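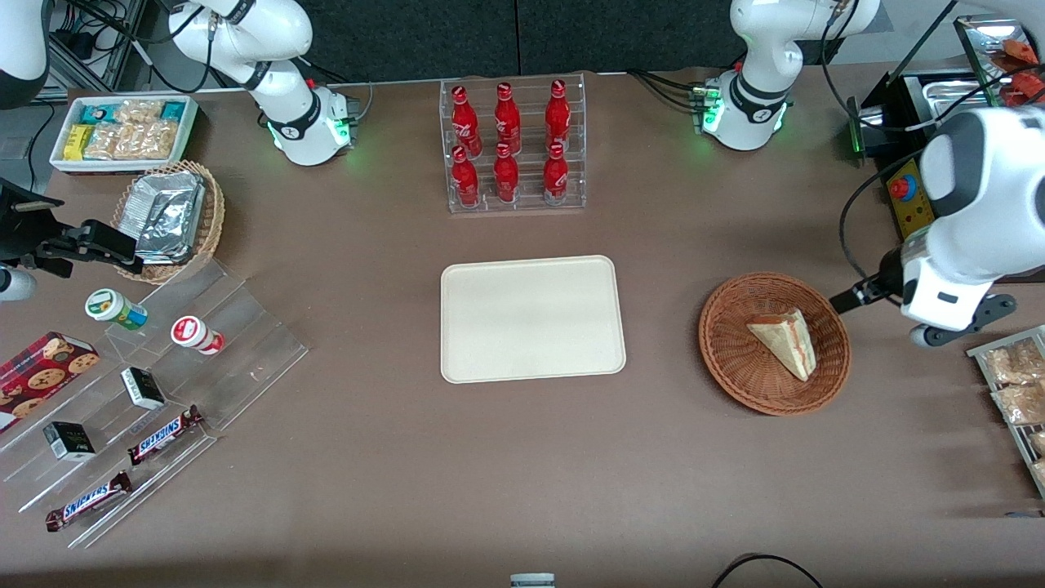

1/ A short thread about the preprint Vanderleia Prado and I put online in July. The title is long, so I will say it simply: we wanted to know which demonstrations a two-arm robot can learn from without copying our bad habits.

2/ The task is packing a customer's order on a tray. The arms must choose among drinks, biscuits, chocolate bars and sandwiches. Each type of item asks for a different grasp, and this is the reason we like the task.

3/ We recorded 3039 demonstrations by teleoperation. My first plan was to train on all of them. Vanderleia did not agree, and she was right.

4/ Her method, which we call Celix, gives a score to every demonstration before training. It looks at how often the operator stops and corrects the fingers in the last moments before contact. Many small corrections give a low score.

5/ The sandwich is the item where this matters most. It is soft, the wrapping shines, and the fingers hide a part of it from the wrist camera. Operators become nervous there, and the policy learns to be nervous too.
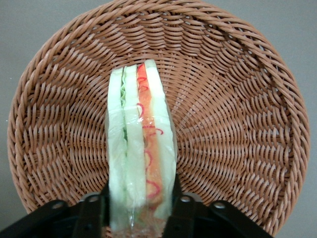
6/ The main result. With the best 2000 demonstrations, the policy completed more orders than with the full set. We evaluated both on 400 orders, with the same checkpoints rule and the same start positions. The tables are in section 4.

7/ What did not work: we tried to repair the low-score demonstrations by cutting out the pauses. The arms became faster, but they squeezed the bread. We describe this in the appendix, because I would like to save somebody else the month.

8/ A limit that I must mention. All our operators were trained by the same person (me). With another teacher the scores may have a different meaning. We would be glad if another lab tested this.

9/ Somebody asked if Celix needs our control software, Batix. No, it needs only the joint positions and the gripper signal. There are 2 scripts, and the second one is optional.

10/ I present the work on Thursday in the Quintana room. Questions about the scoring go to Vanderleia, questions about squashed bread go to me. Odair Siqueira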